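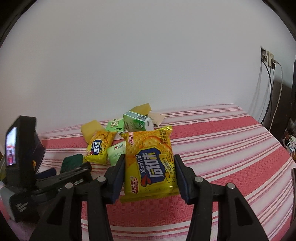

*Fig. 2. Parallel jaws closed on an upright snack packet; mixed items on a striped bedspread behind.*

### Tidying as a benchmark chore

Clearing a bed combines crimped packets, sponges and crumpled paper on a soft surface. Film packaging deforms under load, so jaw width is a poor estimate of object size.

Course data, Nalero arm, April trials:

- Attempts: 649
- Placed in correct bin: 285
- Time limit per item: 50 s

A success rate of 44% is well short of household use. Rigid cartons at fixed pitch, as on the Kultholm packing line, are a separate case.

Read the Yensuk lab sheet before the tutorial.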